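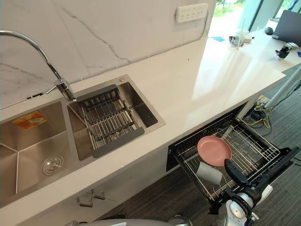

Studio sink with drying rack fitted.

Terkance, issue 2: progress report to the Ernico print fund
Prepared by Carys Bellis, Thu 17 January
Reporting period: second

1. Status

Interior art is complete through page 31 of 36. Lettering is complete through page 24. The back-up story, "Nina", is fully penciled and half inked. The book is nine days behind the schedule submitted with the application. Delivery to the printer is still planned for May.

2. Interior art

Ifor Kemeys finished inks on the flood sequence (pages 17 to 23) and moved to the final chapter. Pages 19 and 20 were redrawn after the script change noted in the last report. The spread is now two single pages with nine panels each. All originals are drawn at 11 x 17 inches on two-ply board and scanned at 600 dpi, grayscale, then converted to bitmap for line art. Gray washes are kept on a separate layer.

Pages 32 to 36 exist as layouts only. Layouts for 32, 33 and 36 are approved. Page 34 has too much dialogue for its six panels, and Manouchehr Bakhtiari is cutting it. Page 35 depends on 34.

3. Lettering

Ermelinda Macedo replaced the issue 1 font with one drawn from her own hand lettering. The old font had no accented capitals, and four character names need them. Body size is 7.5 point on the printed page. Balloons on pages 1 to 12, which had been lettered in the old font, were redone. This took six working days and accounts for most of the delay.

Sound effects are drawn on the boards by Kemeys and are not part of the lettering file.

4. Back-up story

"Nina" runs five pages. The script was locked at the start of the period. Nest Landeg is penciling and inking. Her first page was returned once because the live area had been measured from the trim line of issue 1, which was a slightly smaller book. The template has been corrected and sent to everyone on the project.

5. Cover and design

The front cover is inked and in color. Two logo versions are under review: the issue 1 logo with a heavier outline, and a stacked version that leaves more sky above the figure. A choice is needed before the spine can be set. Inside front cover carries credits and the Ernico acknowledgment in the wording supplied. Inside back cover is open.

6. Printing

Quotes were requested from three printers. Flostska quoted for a run of 1000, saddle stitched, black and white interior on uncoated stock, color cover. The second printer quoted only for perfect binding, which does not suit the page count. The third has not replied and will be dropped at the end of the month.

Flostska asks for files 20 working days before the ship date and supplies one physical proof. A second proof is charged. We have assumed one proof in the budget and left the contingency line untouched.

Paper samples were received. The lighter stock shows the gray washes through from the back of the page on heavy blacks, mainly in the night scenes. We intend to use the heavier stock. The difference in cost is covered by the saving on shipping reported last period.

7. Budget

Roughly 40 percent of the award is spent. Page rates make up nearly all of that. No payment has been made to a printer. Font work was done within the lettering fee. Scanner repair was paid by Bellis and is not claimed.

8. Problems

Washes on pages 8 and 9 scanned with a visible band down the left side. Both pages were rescanned after the repair and are clean. Pages 10 to 16 were checked at full size and need no further work.

Two files were saved under the same page number and one overwrote the other. The lost file was a flat scan and has been remade from the original. File names now include the page, the stage and the artist's initials.

9. Next period

Kemeys: inks, pages 32 to 36.
Macedo: lettering, page 25 to end.
Landeg: inks on the remaining "Nina" pages.
Bakhtiari: page 34 dialogue, letters column text.
Bellis: logo decision, spine, printer contract.

10. Requested from the fund

Confirmation that the acknowledgment may run in black only. Approval to move 90 dollars from travel to proofs, in case the second proof is needed.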